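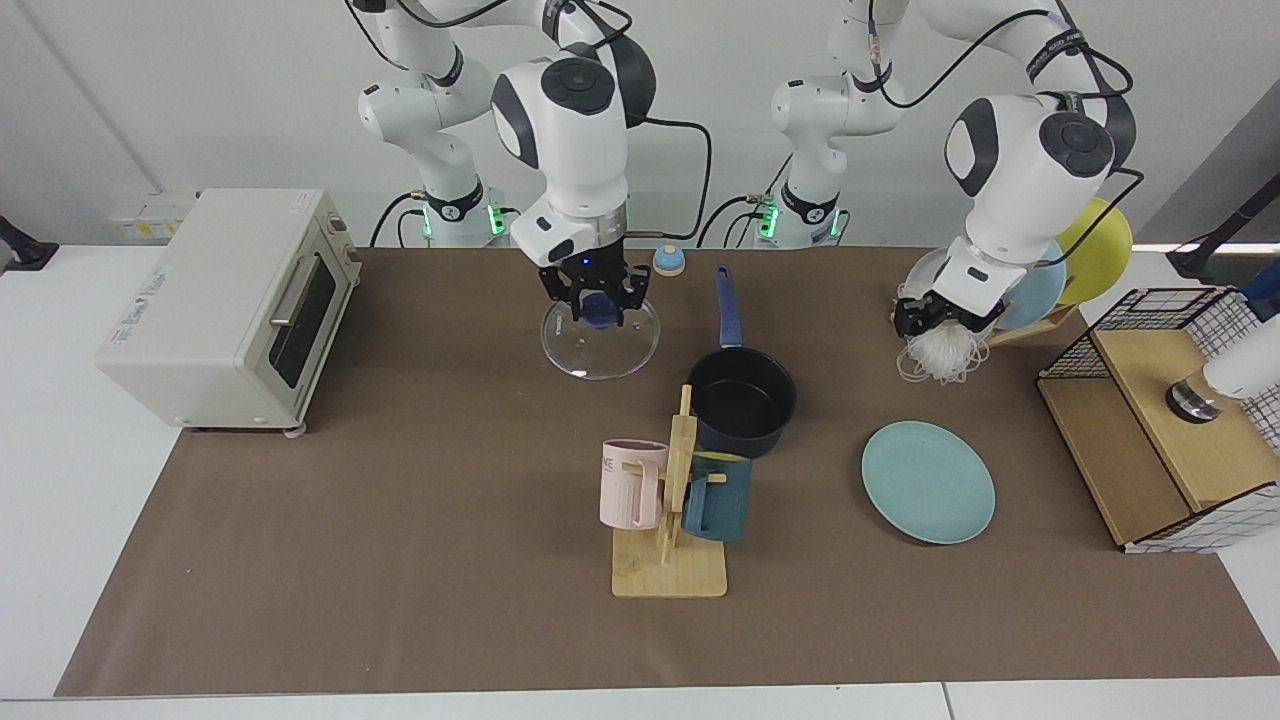 Glass lid and noodle-like strands, over brown paper.

I make cold sesame noodles most Fridays, and they used to clump like crazy! Boil them one minute less than the packet says, then rinse under the cold tap till they feel slippery.

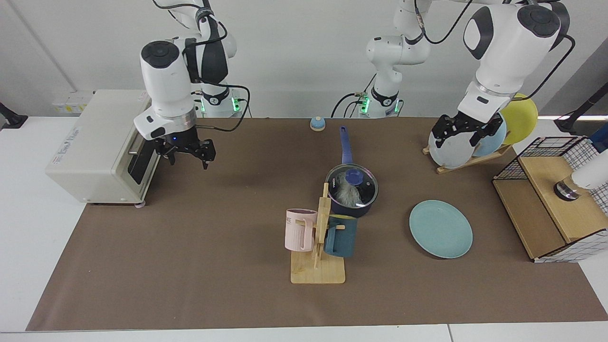 Shake off the water (really shake) and toss with a spoonful of sesame oil before any sauce goes near them.
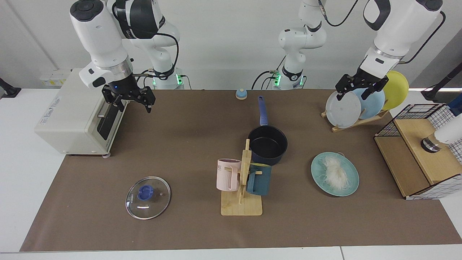

Now chill for 20 minutes. I stir the peanut butter, soy and vinegar together meanwhile, and thin it with a splash of hot water.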